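6. 公開日の運用(来場者の前での実演)

シェア 164　コメント 20

本章は、Cuma 手持ちグリッパーキットを見学会や公開日で使用する場合の設営、実演、来場者の体験操作、撤収の手順を定める。通常の収録作業については第4章、較正の詳細については第5章を参照すること。本章の手順は、Carnamow 見学室の機材構成を前提に書かれている。ほかの会場で実施する場合は、6.2 の配置と 6.9 の差分を先に確認する。

用語は次のとおり統一する。

操作者:左右のグリッパーを手に持ち、実演を行う者。
進行者:来場者への説明と時間管理を行う者。操作者と兼ねてはならない。
記録者:Kołodziej 記録ソフトウェアを操作し、収録の開始と停止を行う者。進行者と兼ねてもよい。
作業台:実演で物を置き、つかみ、移す台。
棚:作業台の上に置く開放型の金属ラック。

6.1 事前確認

実演の前の作業日までに、以下を済ませておく。

1. 公開する作業を決める。見学会では、第4章の作業一覧のうち区分Aのものだけを使用する。区分Bは刃物または液体を含むため対象外とする。
2. 区分Aの作業を操作者本人が通しで行い、一回分の所要時間を記録用紙に記入する。
3. Kołodziej を起動し、保存先の空き容量を確認する。容量不足の警告が出ている状態で当日を迎えないこと。
4. 左右のグリッパーの指を目視で点検する。指の面に欠け、剥がれ、付着物がないか確認し、付着物は乾いた布で取る。溶剤は使用しない。
5. 指の固定ねじを付属の六角レンチで増し締めする。締めすぎると取付部が割れる。抵抗を感じてから八分の一回転で止める。
6. ケーブルの被覆を端から端まで手でたどる。折れ癖のついたものは交換する。
7. 来場者用の掲示(撮影の範囲、立入範囲、記録の扱い)を印刷する。書式は付録Cにある。

注記:指の予備は左右一組で用意する。片側だけを新品に交換すると、閉じたときに接触位置がずれることがある。

注記:Kołodziej の更新通知は、公開日の前には適用しない。適用した場合は第5章の較正を最初からやり直す。

6.2 会場の配置

1. 作業台を床の平らな位置に置く。四辺のうち一辺を操作者側、その反対側を背景側とする。
2. 背景側に無地の暗色の幕を張る。幕の裏を人が通る場合は、幕の下端を重りで押さえる。
3. 棚を作業台の背景側に寄せて置き、手で軽く揺すってがたつきがないことを確かめる。
4. 支柱のベースを作業台の左右後方に配置する。ベースは来場者の動線に入れない。
5. ケーブルを支柱側にまとめ、床を横切る部分は最短の経路にする。
6. 来場者の立入線を床に貼る。線は操作者が腕を伸ばした範囲の外に取る。
7. 照明を点灯し、作業台の面に強い反射が出ていないか、左右両方のグリッパーのカメラ映像で確認する。

注意:立入線の内側に入れるのは操作者、記録者、および体験操作中の来場者だけとする。同伴者は線の外で待ってもらう。

注意:床のケーブルをテープで覆う場合、接続端子の部分は覆わない。端子の上にテープがあると、引っ掛かったときに抜けず、機材側が倒れる。

7番の反射の確認は、目で見ただけでは済ませないこと。台の正面に立ったときに気にならない明るさでも、グリッパーのカメラからは低い角度で面を見るため、白く飛ぶ場合がある。飛んでいるときは照明を動かし、それで直らなければ台の向きを変える。露出を手動で下げて対処すると、持ち上げた物の側が暗くつぶれる。

6.3 グリッパーの初期姿勢

収録は毎回、初期姿勢から始める。公開日でもこの規則は変わらない。来場者に見せるためだけの回であっても、姿勢を省略すると Kołodziej が収録区間の先頭を検出できず、再生表示が途中から始まる。

1. 操作者は作業台の正面に立ち、左右のグリッパーを持つ。
2. レバーを放し、指を全開にする。
3. 指先を作業台の面に向け、面に触れない高さで静止する。
4. 記録者が Kołodziej の待機画面で左右の映像を確認する。
5. 左右の映像とも指が二本ずつ見えていることを確認し、記録者が「開始」を読み上げる。
6. 操作者は読み上げを聞いてから動き始める。

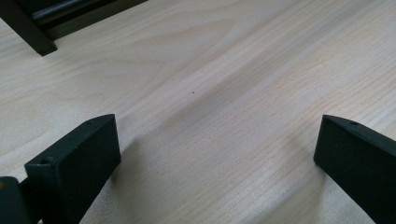 初期姿勢の合否は、指の開きと指の間に写る範囲で判定する。判定のときに物の有無だけを見て済ませる記録者が多いが、面の状態も同時に見ておくこと。指は左右に大きく開き、間には何も挟まれておらず、木目の面が広く見えている。この状態であれば指の開きは合格とする。ただし面の中央付近に赤みのあるごく小さな点が一つ認められるので、こうしたものは記録用紙の「面の状態」欄に位置を書き留める。指の脇に落ちるやわらかい影は記入の対象にしない。影の輪郭がはっきり出ているときは照明が一方に寄っている。6.2 の7番に戻る。

面の状態欄に記入した項目は、その回の収録が終わるまで拭いたり剥がしたりしない。回の途中で面の見え方が変わると、前後の映像の突き合わせに支障が出る。清掃は回と回の間に行い、行ったことを同じ欄に追記する。

注記:左右のグリッパーは外見が似ている。持ち替えた場合は待機画面で左右の割り当てを確かめる。割り当てが逆のまま収録した回は、あとから名称だけを入れ替えても修正にならない。

注記:指の上面にある小さな穴は取付用であり、調整箇所ではない。来場者から質問があったときもそのように答える。

6.4 物の配置

公開日に使用する物は、前日までに選定した区分Aのものに限る。来場者の持ち物を使ってほしいという申し出は断る。

1. 作業台の上から、作業に使わない物をすべて下ろす。
2. 作業指示書の図に従い、棚の各段と作業台の面に物を置く。
3. ふた付きの瓶は、ふたが閉まっていることを手で確かめてから置く。
4. 中身の入った容器は、台の縁から手のひら一つ分以上内側に置く。
5. 配置が終わったら、進行者が立入線の外から見て、隠れている物がないか確認する。
6. 記録者が配置番号を Kołodziej に入力する。

粉状の内容物を入れた容器を使う場合は、実演中にふたを開ける作業を選ばない。開ける作業は通常の収録でのみ行う。粉が指の面に付くと、次の回から把持力の値がずれ、清掃にも時間がかかる。公開日にこれが起きると、その後の予定が一回分ずつ遅れていく。 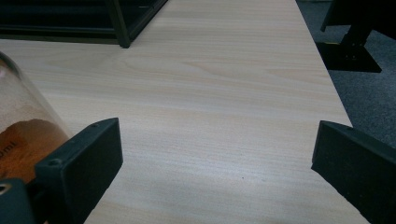 配置番号の入力を忘れたまま開始した場合、収録は止めずに最後まで行い、停止後に番号を補記する。途中で止めると区間が二つに割れ、どちらも使用できない。補記は記録者が行い、操作者の記憶ではなく作業指示書の図と照合したうえで番号を決めること。

来場者の前では、配置に手間取ることがある。進行者はその間に 6.5 の導入説明を行う。配置が終わるのを黙って待つ時間を作らない。

注意:台の縁の近くで物を扱う作業では、落下した物を手で受けようとしないこと。グリッパーを持ったまま反射的に手を出すと、グリッパー本体が台の角に当たる。落ちた物はそのままにし、停止後に拾う。

注意:割れた場合はその回を中止し、進行者が来場者を線の外へ下げる。清掃が終わるまで体験操作を再開しない。

6.5 進行

一組の見学は20分とする。延長はしない。次の組がない場合も同じとする。

進行の順序は以下のとおり。

1. 進行者が来場者を立入線の外に案内し、掲示の内容を口頭で読み上げる。
2. 記録の扱いについて同意を確認する。同意しない来場者がいる組では、その組の間、環境側のカメラを停止する。
3. 進行者が作業の内容を短く説明する。説明文は付録Cの文例を使用してよい。
4. 操作者が初期姿勢を取る(6.3)。
5. 記録者が開始を読み上げ、操作者が作業を一回行う。
6. 停止後、Kołodziej の再生表示を来場者側の画面に出す。
7. 操作者が同じ作業をもう一回行う。二回目は進行者が動きに合わせて説明を加える。
8. 希望者がいれば体験操作に移る(6.7)。
9. 質問を受け、時間になったら終了する。

一回目の作業中は、進行者も操作者も話さない。操作者は質問を受けても答えず、進行者が「停止後にお答えします」と伝える。音声は収録対象に含まれないが、話しながらの動作は速度が落ち、手順の抜けも増える。

再生表示は左右の手元映像と環境側の映像を並べたものを使う。軌跡のグラフは初期設定で非表示になっている。技術系の来場者から求められた場合のみ表示する。

付録Cの文例は、Nia Rees が第二版の改訂時に書き直したものを収録している。旧版の文例には、グリッパーが自動で動くと読める箇所があった。旧版の印刷物が会場に残っている場合は廃棄する。本キットのグリッパーは人が手に持ってレバーで開閉するものであり、実演中に自動で動作する部分はない。

6.6 両手作業の実演

両手作業は、片方の手で物を扱う間、もう片方の手を所定の位置に保つ動作を含む。来場者には動いている側の手だけが目に入りやすい。進行者は、待機している側の手にも位置の指定があることを説明に含める。

1. 初期姿勢から、作業指示書で指定された側のグリッパーを先に動かす。
2. もう一方のグリッパーは指を開いたまま、作業台の面の近くに保持する。
3. 物に近づくときは、指を開ききった状態で進入する。
4. 指を閉じ、物が動かなくなったことを確認してから持ち上げる。
5. 棚の縁を越えるときは、物の底が縁より高い位置にあることを確認して横に動かす。
6. 目標位置の真上で一度止め、下ろす。
7. 指を開き、物から離れてから初期姿勢に戻る。

棚の上段で作業する場合、ケーブルが棚の角に掛かることがある。前腕の外側に沿わせて垂らし、台の縁の外に逃がす。ケーブルを手首に巻いてはならない。

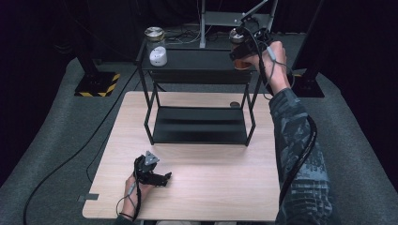
19

上段での把持は、オレンジ色の小さなカップのように手前の角の近くに来る物ほど、横からの進入が容易になる。奥に瓶がある配置では、奥へ向かって押し込む動きを避け、手前に引いてから持ち上げる。下段に何も置いていない場合でも、物を下段に仮置きしてはならない。仮置きは作業指示書にない動作として扱われ、その回は無効になる。

待機側の手については次の点を守る。

・指を閉じない。
・棚の脚に触れない。
・上面の標識板を袖で隠さない。
・台に肘をつかない。

袖口の広い服は標識板を隠しやすい。操作者は袖口の締まった長袖を着用するか、袖を固定する。柄のある服は差し支えない。

注記:待機側の手が徐々に下がり、指先が作業台に触れる例が多い。触れた場合は動作を中断せず、触れたままにもせず、静かに元の高さへ戻す。記録用紙には「接触」とだけ記入する。

注意:両手を交差させる動作は公開日の実演に含めない。ケーブルどうしが絡んだときに、片方のグリッパーを置かなければ解けなくなる。

6.7 来場者の体験操作

体験操作は希望者のみとし、操作者が隣に立って行う。体験で得た記録は学習用データに含めない。Kołodziej の区分を必ず「体験」に切り替えてから始める。

1. 記録者が区分を「体験」に切り替え、画面の色が変わったことを確認する。
2. 来場者の指輪、腕時計、長い首掛けを外してもらう。
3. 右手用のグリッパーのみを渡す。左利きの来場者には左手用のみを渡す。
4. レバーの開閉を空中で数回行ってもらう。
5. 作業台の面に置いた軽い物を一つ選び、つかんで持ち上げ、同じ場所に戻してもらう。
6. 終了後、操作者が両手でグリッパーを受け取る。
7. 指の面と取付部を点検し、異常がなければ区分を戻す。

棚の上段は体験操作に使用しない。ガラスの瓶も使用しない。

子どもの体験は、グリッパーを片手で無理なく支えられる場合に限る。支えられない場合は、操作者が本体を保持し、レバーだけを操作してもらう。年齢による線引きは設けていない。

注意:体験中の来場者の背後に人を立たせない。振り向いたときにグリッパーの先端が顔の高さに来ることがある。

注記:来場者がレバーを強く握り続けると、ばねが底付きして小さな音が出る。故障ではない。音が出たら「そこまでで十分です」と伝える。

6.8 姿勢外れと映像の乱れ

公開日には、操作の合間にグリッパーを動かしながら説明する場面が増える。速い動きの映像は流れて写り、物の輪郭が読めなくなる。収録中にこれが起きた場合と、待機中に起きた場合とで扱いが異なる。

待機中の場合は対処を要しない。収録中の場合は次のとおりとする。

1. 記録者は停止せず、時刻を記録用紙に記入する。
2. 操作者は動作を続ける。急に減速しない。
3. 停止後、該当箇所を再生し、指と対象物の両方が見分けられるか確認する。
4. 見分けられない区間が把持の瞬間を含むときは、その回を無効とし、やり直す。
5. 把持の瞬間を含まないときは、有効のまま「流れ」の印を付ける。
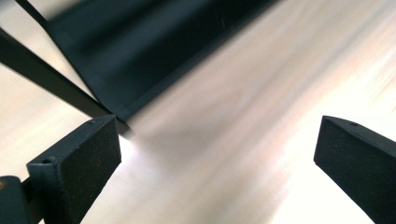 Carnamow、3月

金属光沢のある面を背景にした動作について、当地の公開日のあとに追記する。光沢面では、流れた映像に面の筋と映り込みが重なり、暗い色の対象物の縁がどこにあるか判断しにくくなる。指の位置は手前にあるため読み取れることが多く、指だけを見て有効と判定した例があった。判定は対象物の側で行うこと。強い反射の点が指先のすぐそばに出ている回は、開閉の瞬間だけをこま送りで確認する。

判定に迷ったときは有効にしない。「保留」の区分を付け、公開日の終了後に記録者と操作者の二人で再生する。来場者の前で判定を議論しない。

当地では過去の収録が4,000件を超えており、Kołodziej の一覧表示に時間がかかる。公開日は一覧を開かず、直前の一件を呼び出すショートカットで再生する。一覧を開いてしまった場合は、表示が終わるまで新しい収録を開始しないこと。

6.9 会場が異なる場合の差分

Carnamow 以外で実施する場合は、以下を読み替える。

床:カーペット以外の床では、支柱のベースの下に滑り止めを敷く。傾斜のある床では実施しない。

背景:幕を張れない会場では、来場者の立つ位置が環境側のカメラに入らないように台の向きを決める。窓を背にしてはならない。

台:折りたたみ式の台は使用しない。面が濃色の場合は第5章の簡易較正を行う。

電源:会場の延長コードに別の機器がつながっている場合は、Cuma の中継器を優先して単独の口から取る。

通信:Kołodziej は通信なしで動作する。来場者用の無線に接続しない。

Stollent の貸出用ケースを使用する場合、左右のグリッパーは指を半開きにした状態で収める。全閉で収めると、ふたを閉めたときにレバーが押し込まれる。

6.10 よくある事象

事象:開始を読み上げたのに収録が始まらない。
処置:区分が「体験」のまま作業番号が指定されている。どちらかを解除する。

事象:左右どちらかの映像が黒い。
処置:ケーブルの中継器側を抜き差しする。グリッパー側の端子は抜かない。それでも戻らなければ予備機に交換し、その組の見学は片手作業に切り替える。

事象:標識板が認識されない。
処置:袖、ケーブル、反射の順に確認する。標識板の表面を指で拭かない。

事象:把持した物が滑る。
処置:指の面を乾いた布で拭く。改善しない場合は左右一組で交換する。輪ゴムやテープを巻かない。

事象:棚が少しずつ動く。
処置:回の合間に元の位置に戻し、記録用紙に記入する。収録中は戻さない。

事象:来場者が立入線を越える。
処置:進行者が声をかける。操作者は物を置ける位置にあればその場で置き、指を開いて静止する。停止は記録者が判断する。

6.11 撤収

1. 最後の組が退出したことを進行者が確認する。
2. 区分が「体験」になっている記録を別の保存先に移し、件名に会場名を付ける。
3. 「保留」の回を再生し、有効または無効に振り分ける。
4. Kołodziej を終了し、終了画面が消えてから電源を切る。
5. グリッパーを点検し、指の面を拭いて収納する。
6. ケーブルは大きな輪で巻き、結束は緩くする。
7. 物を作業一覧の箱に戻す。瓶はふたを上にして立てて収める。
8. 棚を作業台から下ろす。棚を載せたまま台を運ばない。
9. 床のテープを剥がし、残った糊を取る。
10. 記録用紙に操作者と記録者が署名し、会場の控えと一緒に綴じる。

注記:同意書の原本は会場に残さない。控えの保管期間は付録Cの表による。

注記:撤収後に指の欠けが見つかった場合は、最後の有効な回までさかのぼって手元映像を確認し、欠けが写っている最初の回の番号を修理票に記入する。

コメント 19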